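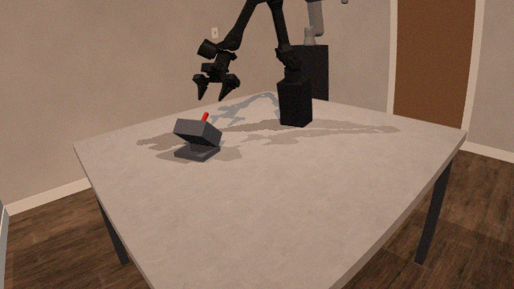
I got to the Hitport building a little after nine and was handed a visitor badge and a very strong coffee, in that order. Kumarasinghe has its robot software group on the second floor, and twice a year they open the doors to people like me who write about this stuff but mostly see it in slides.

First stop was Pouran Nouri's desk. She looks after the simulator, which they call Jallari, and she let me poke at it for a good half hour (I was supposed to get ten minutes!). The job they had up was a block with a little red peg sticking out of it. The planner has to get the open gripper down over the peg without the fingers clipping the block, and the block gets dropped in at a different tilt every time. Pouran runs 1080 of these starts overnight and reads the failures with her breakfast.

What I liked best was how fussy they are about shadows. The arm throws big soft ones over the tabletop, and Mojtaba Ghaffari, who works on perception, told me an early version of his pose estimator kept treating the shadow under the block as part of the block. He fixed it by training with the lights moved all over the place - 565 lighting setups, each one saved with its seed so a bad run can be played back exactly.

Then Banafsheh Fallahi showed me the planning side, a tool named Bollatard. You scrub along a timeline and it draws the path the planner picked plus the ones it threw away, with the reason next to each. I asked to see an ugly one and she had a folder ready. One path went four times up and down over the same spot before giving up. She blamed a cost term with the wrong sign, and she sounded like she'd told that story before.

Lunch was soup. I sat with Keyvan Akbari and we argued about control rates until the soup was cold, and I still think he's wrong about dropping the inner loop.

The next open day is in January. Sign up early, and ask for the replay viewer if you get Pouran.

Filed under: Site Visits, Robot Software

Recent posts
Lucienne Hervieu on writing planner logs people can read
My notes on picking a physics engine
A morning with the Hitport calibration crew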